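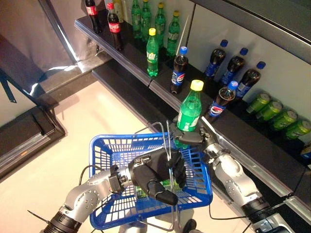 Beverage shelf and blue basket, Tuesday, mid-morning.

Diary of the Provisions Office, Ververidis Residence

Tuesday. The beverage order for the November reception was selected this morning. The office opened at 8:30 and Ms. Ezeani confirmed the guest list at 117. The budget line remains at 438 dollars, to include cups and ice.

Selection was made from the two-tier black shelf, with the blue basket used for carrying. Sprite was held just above the basket. Coca-Cola was standing on the upper tier and is to be supplied in bottles to all tables. Ms. Tzavaras has asked that cans be reserved for the musicians, who will take their break in the side hall.

The question of still water was raised again. The Fluvel account was closed in the spring and no replacement has been approved. Ms. Ezeani will write to Ornard for a price before the end of the week. Until a reply is received, pitchers will be filled from the kitchen.

Two baskets remain on loan to the Closness wing and should be returned to this office. The wing has been reminded in writing.

Received in the afternoon: one carton of paper napkins, white. The order specified cream. Accepted, with a note to the supplier.

Keys returned to the desk at 5:15. Linen count deferred to tomorrow.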